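**抓取状态估计**(英语:grasp state estimation),又称**持物判定**,是机器人操作软件中的一类感知与控制功能,用于在夹爪闭合后判断目标物体是否被夹持、夹持是否稳定,以及物体相对末端执行器的位姿是否仍在后续动作的容许范围之内。该功能通常位于抓取规划与运动规划之间,其输出决定任务状态机转入搬运、重试还是中止。

在多数操作框架中,抓取状态估计以独立节点或库的形式存在,与具体夹爪驱动解耦。本条目以开源软件包 Westis 的实现为主线,介绍其原理、接口与评测方法。

## 概述

抓取动作完成后,控制器仅知道夹爪已停止运动,无法单凭停止这一事件区分三种情形:手指夹住物体、手指空闭至机械极限、手指因摩擦或过流保护提前停止。若不加区分地进入搬运阶段,空抓会浪费一个完整的动作周期;物体位姿偏移则可能在放置阶段引起碰撞。

早期系统多采用单一阈值法,即比较手指开度与物体标称宽度。该方法对刚性、尺寸已知的物体有效,对柔性物体和薄片误判率较高。后来的系统把开度、关节力矩残差与视觉观测合并处理,以概率形式输出结果。

## 状态定义

Westis 将抓取状态划分为以下五类:

| 状态 | 标识 | 含义 |
|---|---|---|
| 未接触 | `FREE` | 手指张开或运动中,无接触证据 |
| 接触 | `CONTACT` | 单侧或双侧手指受力,开度尚未稳定 |
| 持物 | `HELD` | 开度稳定,受力超过下限,物体随末端运动 |
| 滑移 | `SLIP` | 物体与手指之间存在相对运动 |
| 空闭 | `EMPTY` | 手指到达极限位置,无物体 |

其中 `HELD` 与 `CONTACT` 的区分依赖运动学一致性:末端移动时,物体在末端坐标系下的位姿应保持不变。因此,从 `CONTACT` 到 `HELD` 的转移要求末端产生一段最小位移,默认沿竖直方向提升 80 毫米。该位移在文档中称为“验证提升”。

## 估计方法

### 本体感知通道

本体感知通道使用夹爪编码器和关节力矩。记手指开度为 *w*,物体标称宽度为 *w₀*,容差为 *ε*,当 |*w* − *w₀*| < *ε* 且开度变化率低于门限时,输出一次支持 `HELD` 的观测。力矩残差由实测力矩减去动力学模型预测值得到,用于估计负载质量。对于质量远小于机械臂自重的物体,残差往往被摩擦建模误差淹没,此时该项权重自动降为零。

### 视觉通道

视觉通道在末端附近裁取感兴趣区域,对区域内像素进行分割,再与由正向运动学投影得到的夹爪轮廓比较。轮廓之外、与指尖相邻且随末端同步移动的连通域视为候选物体。手指遮挡是这一通道的主要误差来源。物体尺寸越小,可见像素越少,分割边界的锯齿误差对位姿估计的影响越大。

### 融合

两个通道的输出由离散贝叶斯滤波器合并。滤波器维护五个状态上的概率分布,转移矩阵由人工设定,观测似然由标注数据拟合。为避免状态在阈值附近反复切换,输出端设有滞回:进入 `HELD` 与退出 `HELD` 使用不同的概率门限,且新状态须连续保持 2 个周期才对外发布。

## 与运动规划的接口

状态变为 `HELD` 后,估计器向规划场景提交一次附着操作,将物体的碰撞几何从世界坐标系移至末端坐标系,并登记允许与之接触的连杆,一般为左右手指。此后规划器把物体视为机械臂的一部分。

状态变为 `SLIP` 时,附着关系保留,但碰撞几何按位姿协方差向外膨胀。状态变为 `EMPTY` 时,附着关系解除,任务状态机收到重试请求。Ildikó Juhász 提出的修订把附着与解除合并为原子操作,消除了规划器在两次更新之间读到不一致场景的问题。

一个典型的配置片段如下:

```yaml
grasp_state:
 lift_distance_mm: 80
 confirm_cycles: 2
 channels: [proprio, vision]
 on_empty: retry
 on_slip: inflate
```

## 评测

抓取状态估计的评测多在仿真中进行,物体真实位姿可直接读取,标注无需人工。Westis 附带的测试集 Nerham 包含 4000 次抓取片段,涵盖立方体、圆柱体和不规则网格物体,每个片段记录关节状态、夹爪开度、渲染图像和真值标签。主要指标包括:

- **误持率**:真值为 `EMPTY` 而输出为 `HELD` 的比例;
- **漏持率**:真值为 `HELD` 而输出为其他状态的比例;
- **判定延迟**:真值状态改变至输出改变之间的时间。

在默认参数下,融合方法的判定延迟中位数为 63 毫秒。仅启用视觉通道时延迟更低,误持率则明显上升。

## 仿真渲染与背景设置 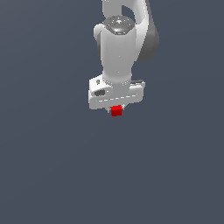

Kiprono Minja

视觉通道的基准测试使用无纹理的单色背景。深灰背景下,白色机械臂与夹爪下方的红色小立方体在颜色空间中相互分离,分割误差主要来自手指与物体的相互遮挡,以及轮廓处的走样。画面中没有桌面和投影,估计器不能借助支撑面推断物体高度,只能依据物体与指尖的相对位置作出判断。

这一设置也有局限。单帧图像可以显示物体位于两指之间,但不能验证物体与末端的同步运动,因此单帧结果只计入 `CONTACT` 的似然,不能单独触发向 `HELD` 的转移。Rosimeire Bastos 在对 Nerham 的复核中指出,以饱和色物体训练的分割器迁移到灰色或白色物体时,漏持率上升,原因是物体颜色与夹爪外壳接近。后续版本对物体颜色和光源方向进行随机化,并将单色背景保留为回归测试。

## 已知限制

**对称物体的转动滑移。** 圆柱体绕自身轴线转动时,外形不变,本体感知通道和视觉通道均无法检出。对后续动作有方向要求的任务需另设检测。

**接触仿真误差。** 部分物理引擎在高夹持力下会产生穿透,使手指开度小于物体宽度。Amissah 后端通过读取接触点法向力补偿这一偏差,其他后端需手动放宽 *ε*。

**时间戳不同步。** 图像与关节状态的时间差超过一个控制周期时,轮廓投影发生偏移,末端高速运动时尤为明显。实现中按图像时间戳对关节状态作线性插值,缓存中缺少相应数据时丢弃该帧。

## 参见

- 抓取规划
- 滑移检测
- 任务与运动联合规划
- 手眼标定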